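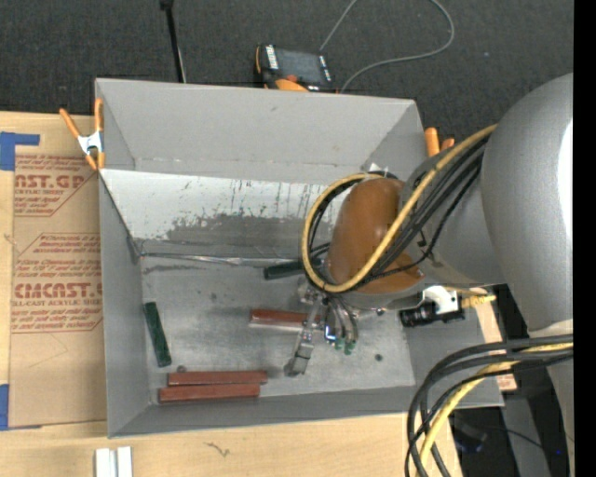 Chapter 6
Surplus and Supply: How Local Police Departments Get Their Equipment

In May, the police department in Herkberg, a city with one patrol station and 26 sworn officers, asked its city council for permission to buy new body armor. The old vests had passed the date printed on their labels. The request took up two pages. The council discussed it for less than ten minutes and approved it, and the money came out of the general fund.

The same night, the council took up a second item. The department wanted to apply for a state grant that would pay for license plate readers at 14 intersections. No city money was involved in the first year. This discussion lasted until almost midnight, and the vote was put off.

Both items were police equipment. The difference lay in who would pay, what the equipment could do, and who would make the rules for using it. Those three questions run through this chapter.

6.1 Where the Money Comes From

Most local departments in the United States are paid for by cities and counties. Salaries, overtime, and benefits take up the largest share of a typical budget. What is left has to cover vehicles, fuel, radios, training, and repairs, so a chief who wants something new often looks outside the budget.

Outside sources include federal and state grants, money from seized property, and gifts from private foundations. Each comes with its own paperwork. A grant may pay for a device but not for the yearly service contract, and the city may not notice the gap until the grant ends. In Balel, a town of some 2,000 people, a donated records system cost nothing to install and $1,585 a month to keep running — more than the town spent on fuel for its patrol cars.

6.2 Who Decides

In some cities the council must approve every grant application. In others the chief may apply alone and report the result later. Noemí Zepeda, a former city clerk in Arriaga, kept a file of such reports and found that several reached the council after the equipment was already in use.

Key terms for this section: general fund, matching requirement, consent agenda, use policy.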